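Key tag

A key tag, also called a key fob or key label, is a small piece of plastic, metal, leather or wood fixed to a key so that it can be told apart from others. It is normally joined to the key by a split ring, a coil of springy wire that is prised open at one end and threaded through a hole.

Plastic tags usually carry a paper slip or a printed number. Different colours may be used for different floors or buildings. Metal tags last longer and can be stamped, and were once common in hotels, where a heavy plate discouraged guests from taking the key away.

Larger sets are often kept together on a plate or a hoop. 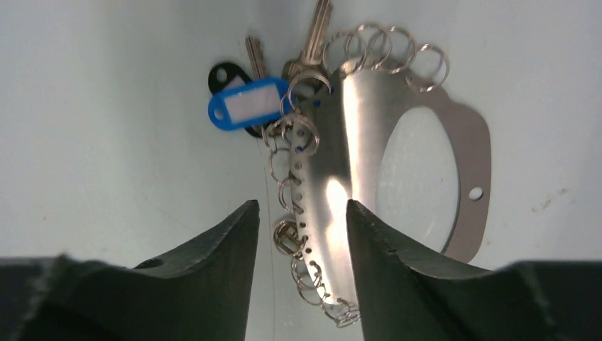
Security guidance generally advises against writing an address on a tag. A code is used instead, with the matching list held elsewhere. Split rings weaken if they are opened often and should be replaced once the coils no longer close.

See also: Keyring, Key cabinet, Padlock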